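Learn the Song Before You Learn the Words

I have been singing in languages I don't speak since I was a kid, and I want to make the case that more people should try it. I mean really sing, out loud, in the kitchen, with your whole chest. You don't need a dictionary first. You don't need to know what a single line means!

My own way in was a Latvian song. A friend played it for me in July (a scratchy recording, two women and a drum) and I was gone. I must have played it 154 times before I looked anything up. By then I could do all 19 verses, vowels and everything, and I had the long notes in my bones. When I finally read a translation, it was about an orchard and somebody's sister getting married, and every word landed on a spot that was already warm.

People worry about this. They say it's parroting, or that it's rude to the people whose song it is. I understand the second worry and I take it seriously, so ask, learn where the song comes from, say the name of the place right. But parroting? That's how every one of us got our first language. Babies babble the tune of a sentence long before they can build one, and we think it's adorable. 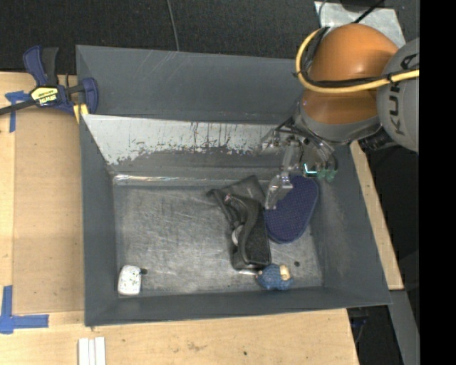 Sarla Kaushik wrote to me after an earlier version of this piece to say that I had left out the hard part, which in her view is consonants. She sang in a Tralside choir for years and says anyone can fake a vowel, but that a cluster of four consonants on a fast beat will humble you every time. She would have beginners speak the line slowly for a week before they sing a note of it.

A week! I couldn't wait that long, but I love that she can, and I tried her method on one line and it did come out cleaner. I still think the tune should come first. The tune is what keeps you going when the consonants are piling up and you sound like a dropped drawer of spoons.

So pick one song. Pick it because you can't leave it alone. Sing it badly on the way to work, sing it to the dog, get the third verse wrong for a month. I'm on my second Latvian one now and the chorus is killing me, and I can't wait to get home and have another go at it.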